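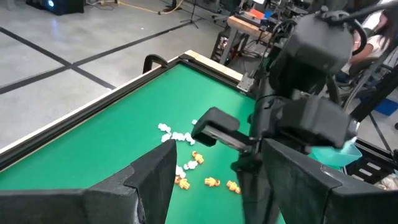

Two arms, one table, and we need people to help us write the rules

Hi! I'm Aurora Frade, and I look after the shared-table project at Ammont, up at our Sterstead site. I'm looking for participants for a study on good practice when two robot arms reach into the same workspace, and I'd love it if some of you reading this signed up (or sent it to the one friend who always has opinions about lab safety).

A bit of background. Our house rules for two-arm work are a mess. They started as a page taped to a cabinet and now they're 48 separate instructions, a few of which contradict each other. One says the arm that's already over the table has right of way. Another says the arm carrying something does. So what happens when the empty one got there first? We've been settling that by shouting across the room, and I'd like to do better than that before we hand these rules to anyone else.

So we're starting over, and we're calling the new version the Mahuika guide. I want it tested by people who didn't write it. You'd run small pick-up tasks with lightweight objects, following the draft word for word, and mark every spot where you got stuck, guessed, or just plain ignored it. Please do ignore it if it's silly! Write down that you did, though, with the rule number.

Who I'm hoping for: anyone 18 or older who can sit at a workstation for a couple of hours and is happy to be picky in writing. Half the places are for folks who've run an arm before and half are for folks who never have. No coding. If you use a wheelchair or need a different seat height, tell me when you sign up and we'll set the station up ahead of time.

What a session looks like: you get a walk-through of the stop buttons first, and you press each one yourself before anything moves. Then 75 minutes of tasks with a break whenever you want one, then a chat with me or Nabil Masri, who is drafting the handover section and really does want to hear it if it's confusing. Hands stay off the table while either arm has power. Long hair tied back, no lanyards, no dangly sleeves if you're going to be near the arms. Those three are staying in the guide whatever anybody tells us.

We pay $300 for the full set of four sessions, and you'll be paid for the ones you did if you drop out partway. Parking is free behind the building, and the Uvthorpe bus stops right at the gate.

To apply, write a few lines on who you are and which times suit you, and get it to me by January 6, 2018. Paper forms are at the front desk, or drop by Room 106 and ask for me. I'll answer everyone, including the people I can't fit in this round. Questions are welcome too, even small ones!

Aurora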